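Gripper day: new finger pads, fresh markers and a lot of tiny screws

Print this page | E-mail this page

I finally got around to putting up the pictures from our gripper service! If you've been following along, you know we run a set of hand-held grippers (the two-fingered kind you carry around yourself, one per hand) and that I'm the person who ends up looking after them. I love it, mostly. It's like keeping bicycles, if bicycles had cameras and lost their calibration when you looked at them funny.

We do a full going-over whenever a pair reaches 1000 openings on the log, and this pair had sailed past that to 1204 before I caught it. My fault – I was away for a good chunk of April and the log kept going without me. Nadiia Bilyk had been asking for new pads for weeks, and she was right to. The old ones had gone shiny at the tips, and anything smooth just slid out.

So it was pads, screws, markers, in that order. The pads come from Zindetti, in a bag of 20, and I still haven't found anybody else who makes them soft enough. They go on dry. I used to put a dab of glue behind them and then spent an entire evening scraping it off, so please learn from me on that one.

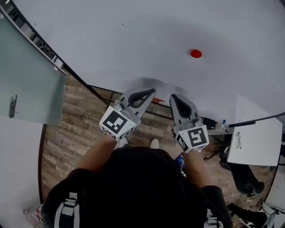

Fingertips facing each other over the floor, with just a narrow gap between them.

I like doing the tip check down low, sitting or crouching, with my elbows somewhere they can't wander. What you want is for both fingers to come in at the same height. If one rides high, it's nearly always the lower screw on the finger mount, which loosens before the upper one does. A quarter turn is plenty. Ekow Asante goes a half turn and then has to back it off, every single time, and he'll read this and tell me I'm exaggerating (I'm not).

Next come the markers. Those get a wipe with a barely damp cloth and then a good hard look along the edges for lifting corners. We print our own on matte stock from Felisov, and I do mean matte! We tried a glossy batch once and the tracking dropped out every time somebody walked under a light. If a corner has started to peel, I replace the whole face. Pressing it back down holds for a day or so and then you're chasing a weird drift that you can't explain to anyone.
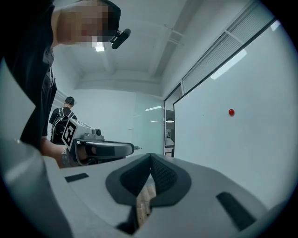

Tracking checks are the part I look forward to, mostly because the screwdriver goes back in the drawer. We use the Serkent viewer for this, which is slow to start but very easy to read once it's up. You want one gripper looking at the other from close by, and the patterned face of that white marker block has to be turned somewhere a camera can get at it. An arm in front of the block will spoil a reading faster than any dirt will, so we hold each pose for a slow count and then move on to the next. Our pose sheet has 71 of them now, and yes, I have been asked to make it shorter. I did take out the ones where your wrist has to bend backward – you're welcome, Ekow.

Still on my list: the Ackah case needs new foam on the left side, the spare pads need a box with a lid that really closes, and I want to try a thread locker on those lower screws. If you've used one on small plastic parts and it didn't eat them, write and tell me which! I'll put up the pad wear measurements once I've typed them in from my notebook. Nadiia has the spare set until then, so ask her if you need it.

This site uses cookies to remember your settings. By continuing to browse you agree to their use. OK

Contact | Copyright 2018 | Back to top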